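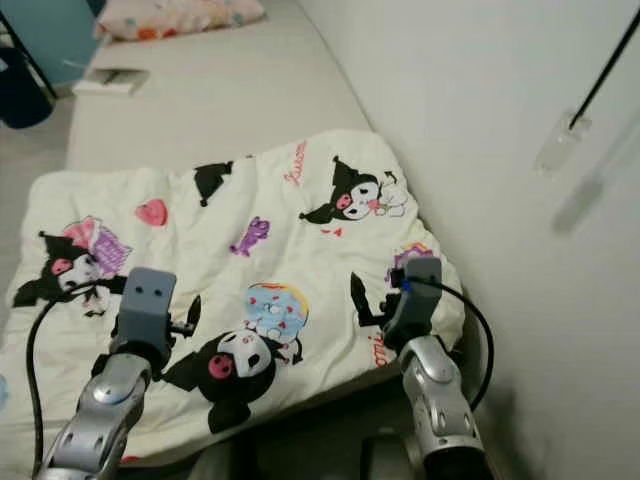 Pre-run inspection, two-arm bed-making rig, shared workshop build, Pludolville. Checked October 16, 2020, before the first full session with the quilt. The list covers the arms, grippers, cabling, work area and stop circuit. Each line is marked OK, OK WITH NOTE, or HOLD. Cable slack gets the most space in the comments, as each gripper has a black cable that leaves it in an open curve, the left one down its own side and the right one out and down toward the floor, and an open curve can catch a quilt edge as easily as a chair leg. One HOLD closes the rig until it is cleared.

1. ARMS

1.1 Joint covers seated, both arms. OK
1.2 Casing fasteners tight, both arms. OK WITH NOTE
Comment: one fastener on the left arm took a quarter turn. Marked with paint pen. Recheck next session.
1.3 Full travel by hand, power off, no grinding. OK
1.4 Arms cannot touch each other at the inner limit. OK
Comment: limit is set in the Koremance config file, not by a hard stop. Do not load an older config. The May file has the wrong inner limit and should be deleted from the shop laptop.

2. GRIPPERS

2.1 Mounting screws tight. OK
2.2 No sharp edge or burr on any face that meets fabric. OK
Comment: wipe test with a scrap of old sheet, no snags.
2.3 Grip force at low setting. OK
2.4 Grippers open on loss of power. HOLD, then cleared
Comment: right gripper stayed closed on the first test. Connector was not fully home. Reseated, tested 4 times, opened every time.

3. CABLES

3.1 No cracks or flat spots in the jacket. OK
3.2 Slack enough for full reach without pulling on the connector. OK
3.3 Slack kept clear of the fabric. OK WITH NOTE
Comment: passes at slow speed only. Fit a Kimaro clip partway down each arm before the speed limit is raised. Leave the loop at the gripper itself, the wrist needs it.
3.4 Cable on the floor out of the walkway. OK

4. WORK AREA

4.1 Bed cannot shift when pushed. OK
4.2 Wall side: right arm limit set so the elbow does not reach the wall. OK WITH NOTE
Comment: the bed stands along the wall and the margin is small. If the bed is moved, redo this line before power on.
4.3 Hardware on the wall outside the reach of the arms. OK
4.4 Loose items off the mattress before motion starts. Check each run.
Comment: a pillow may stay at the far end. Anything flat and hard goes on the shelf. The software does not look for it.
4.5 Floor beside the bed clear for the operator. Check each run.

5. STOP CIRCUIT

5.1 Stop button within reach of the operator's chair. OK
5.2 Button cuts motor power to both arms. OK
5.3 Restart needs a manual reset at the Bustov supply. OK
5.4 Stop tested under motion. OK
Comment: tested at slow speed with no fabric held. Repeat with the quilt gripped, one corner, before any run with two arms.

6. LOG

6.1 Cycle counter read and written down. OK
Comment: 2,142 at the time of inspection. Interval for the next full inspection is 1,000 cycles. Sections 4 and 5 are done every session regardless.

Result: released for slow speed only. Open items are 1.2, 3.3 and the repeat of 5.4.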